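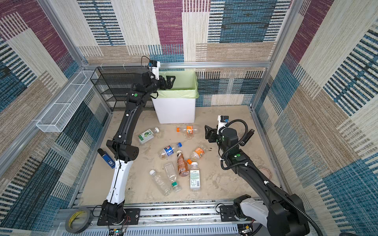 White bin, light green liner.

Bubble mix, batch notes for August

The store-bought tubs last my two kids one afternoon and produce small bubbles that pop at arm's length. I have been mixing my own since spring and kept a page of notes on the kitchen wall. The page is now mostly soap stains, so I am typing it up before it becomes unreadable.

The recipe that we use now:

300 ml warm tap water
58 ml dish soap, the plain kind
1 tablespoon glycerin
1/4 teaspoon guar gum
1/2 teaspoon baking powder

Measure the guar gum into a dry cup first and stir the glycerin into it until you have a smooth paste. Pour the warm water over the paste slowly while stirring. Let it stand for ten minutes and stir again. Add the baking powder, then the soap last, and stir with a spoon held low so that you do not whip up foam. If you do get foam, skim it off. Foam on the surface breaks the film when the wand comes up through it.

The order matters more than the amounts. My first batch had the guar gum dropped straight into the water, and it formed lumps that never broke down. I strained them out with a coffee filter, and what was left behaved like plain soapy water. Bergþóra Riis, who has the daycare room downstairs from us, mixes hers with a stick blender and waits overnight for the foam to drop. That works too. I do not own a stick blender.

Soap

I tried two soaps. Provau is thick and green and gives a stretchy film at the amount listed. Sindela is thinner, and with it I had to go up by half again before the big bubbles would close. The Sindela batch also left a slick patch on the patio that needed hosing down. Hand soap does not work at all. Neither does the dishwasher liquid, and you should keep that away from children in any case.

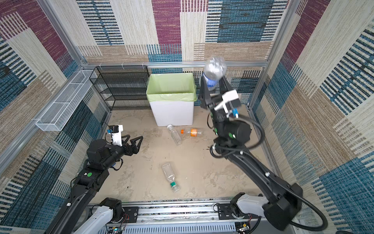

The mix improves if it rests for a night, so storage needs some thought. A jar is easy to dip into but picks up grass and sand within minutes. I keep the main supply in a bottle and pour out a shallow dish at a time. Clear plastic is best, as you can check the mix without opening it. Before the first pour, tighten the cap and hold the bottle upside down, the way the clear one is held in the photo, and look at what slides along the wall. Lumps of gum show up as pale threads. If there are threads, put the bottle in a bowl of warm water for half an hour and roll it back and forth. Do not shake it. Label the bottle in large letters, too, and keep it away from anything people drink.

Shelf life in my kitchen is a little over a week. After that it smells sour and the film goes weak. Half a teaspoon of citric acid in place of the baking powder did not extend this in any way I could see.

The wand

Two dowels and a loop of cotton string. The string on the kids' wand is 350 mm long before tying, small enough for a four-year-old to control. Tie each end of the string to a dowel tip, then add a second, longer piece that hangs below with a metal washer on it. The washer pulls the loop into a triangle. Cotton kitchen string holds far more liquid than nylon. I washed the string once before use to get rid of the sizing, and the next bubbles were noticeably bigger.

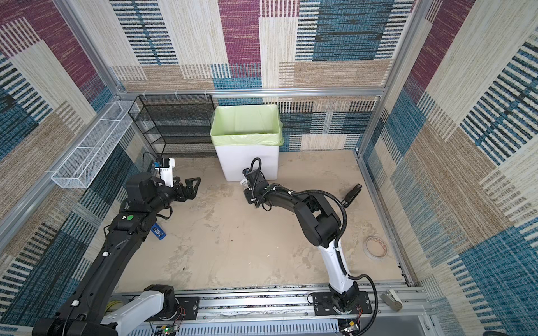
Soak the string fully before the first lift. Keep the dowels together while it is in the dish, raise them, and then open them slowly while walking backward. Children want to swing the wand. Swinging tears the film. My older one got the knack by being told to walk like she was carrying soup.

Pipe cleaners bent into rings are fine for the younger one. The fuzzy surface holds enough mix for several small bubbles. The wire ends need to be folded over and taped.

Weather

Early morning and the hour before dinner are the good times. Dry wind at noon is hopeless. Snædís Hafþórsson left a comment on my chalk paint post saying she goes out right after rain, and she was correct: still, damp air gave us the longest bubbles of the summer, one of them the full width of the driveway.

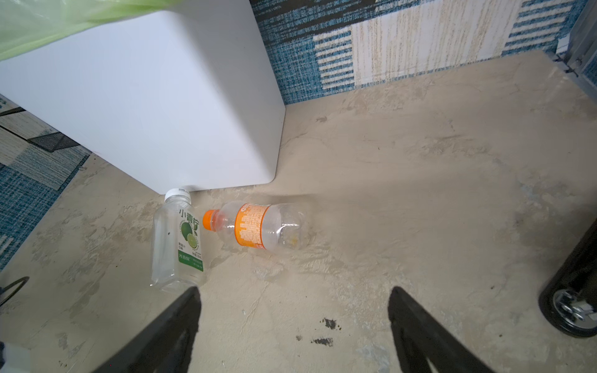 Direct sun heats the dish as well, and the mix gets thicker as it loses water. I add a spoonful of water when the film starts coming off the string in ropes. On concrete, wet the ground first. A bubble that lands on a wet surface often sits there as a dome, and you can put a wet hand through it.

Cleanup

Rinse the string in plain water and hang it up. Dried mix makes it stiff, though it recovers after a soak. Soap on the patio should be rinsed off before anyone runs on it. Soap in the eyes happened once here, to me, and was dealt with at the kitchen tap.

Still to test: cornstarch in place of the guar gum, for people who cannot find it at the store, and food coloring, which I expect to stain more than it shows. Mikkel Vídalín asked about corn syrup. I tried it in July. It makes a decent film and it brings wasps.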